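What I learned from a stubborn potassium

I've been meaning to write this one up since March, and I finally have an evening with a cup of tea and no pager, so here goes.

The patient was a retired bus driver who came in for a sore knee. That was the whole complaint, a sore knee! Somebody in triage had sent off a full set of labs (I still don't know why, it wasn't me) and the potassium came back high enough to make the lab phone us. So now my sore knee was on a monitor, with a nurse putting in a second IV and his wife asking me if he was going to die.

His EKG was normal. He felt fine. He wanted a sandwich.

I was in my second year of residency and I did what the second year in me wanted to do, which was reach for everything at once. Calcium, insulin, sugar, the works. I had the order screen open when Chepkoech Urio, my attending that night, leaned over and asked me how the blood had been drawn. I had no idea. She told me to go find out before I clicked anything.

So I went and asked. Small needle, tight tourniquet, lots of fist pumping, then a long wait before it got to the lab. We drew it again, gently, at 1715, and I walked the tube down myself. Normal. Stone cold normal. He got his sandwich and an ibuprofen talk and went home, and I sat at the desk feeling a bit sick about how close I'd come to giving insulin to a man with a perfectly good potassium.

I know, I know, there are days when you can't wait for a repeat. If the EKG had looked ugly we would have treated first and asked later, and Chepkoech said so. But I hadn't even looked at whether the sample was hemolyzed. There was a comment on the result, right there in gray type, and I had scrolled past it.

My friend Noémie Lemieux is a surgical resident over at Zimesholm and we compare notes most weeks. Her version is the incidental nodule, the scan nobody needed that ends in a procedure somebody has to recover from. She's been putting a lot of hours into robotic suturing lately and I'm very jealous of her hands.
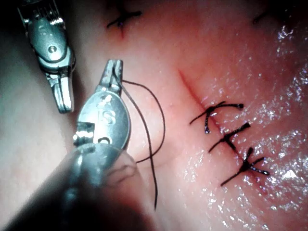
Three stitches in, tied and sitting along the incision.

Anyway, back to my side of the hospital. I've changed a few little habits. I read the comment line before the number. I ask who drew it and how. And if I'm about to order something for a patient who looks well, I say the reason out loud to the nurse, which feels silly, and has already stopped me twice.

Next time I want to get into troponins, and I have opinions, so bring a snack.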